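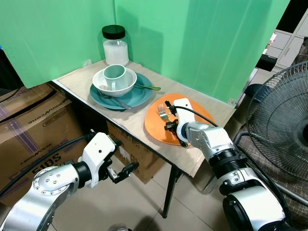
Teaching a Two-Armed Robot to Clear the Table: Tips from Our Kitchen Bench

Dishes are my favorite first job for a new pair of arms! They come in every shape, you already own them, and a fork lying on a plate will show you more about your driving than a week of stacking foam blocks. These tips come from the teaching table at Prarkach, where we do most of our lessons by remote control and a few by taking hold of the arm and moving it ourselves.

Start with the fork

Pick the small fork off the orange plate before you touch anything else. Flatware is thin and it lies low, so the finger tips have to come down close to the plate without pressing on it. Lower the gripper beside the handle, stop, look, then close. If you squeeze while you're still moving, the fork skates away and your recording now includes a chase.

Bring the fingers in across the handle, never along it. Margaux Masson taught me to turn the wrist while the gripper is still well up in the air, and my lessons got smoother the same afternoon.

Unstack from the top

With a mug inside a bowl on a plate, take the mug first, then the bowl, then whatever is on the plate. Sounds obvious, but when you're driving with both hands it is so tempting to grab the bowl with everything in it! Look for anything tucked under the bowl too. A spoon handle poking out means the bowl will rock when you lift it, so go straight up and go slowly.

Mugs: one finger inside the rim and one outside works well for us. Handles are nice when they face you, but turn the mug a little between lessons so the robot doesn't learn that they always do.

Give the other arm a parking spot

Choose a waiting place for the arm that isn't working and bring it back there every time. Ours waits off the front edge of the table with the gripper open. Wandering idle arms are the number one thing I throw lessons out for (Haf Morris says I'm too picky, and Haf may be right).

Check the cables before each session. Swing both arms through their full reach by hand, power off, and make sure nothing pulls tight or catches on the corner of the table.

By hand or by remote?

Guiding by hand is lovely for a single slow move, like sliding a plate toward you. You feel the weight and the contact right away. The trouble is that your own arms end up in the camera view, and two robot arms are a lot for one person to push around.

For a whole table I go remote every time. Keep the screw lids on your jars while you're learning. Sugar gets into everything.

Small things that help

Use plates and backdrops in plain, different colors. Teal and orange against light green are easy to tell apart on a small screen.

Move the dishes between lessons. A few inches is plenty.

If you fumble, finish the grab properly and carry on. Shabani Mugo keeps the good recoveries and labels them, and they're some of the most useful lessons we have.

Stop after 3 bad ones in a row and get a drink of water. Your hands are tired before you notice it.

Next on my list is wiping the table afterward, with a folded cloth. If you've taught that one already, write and tell me how you hold the cloth!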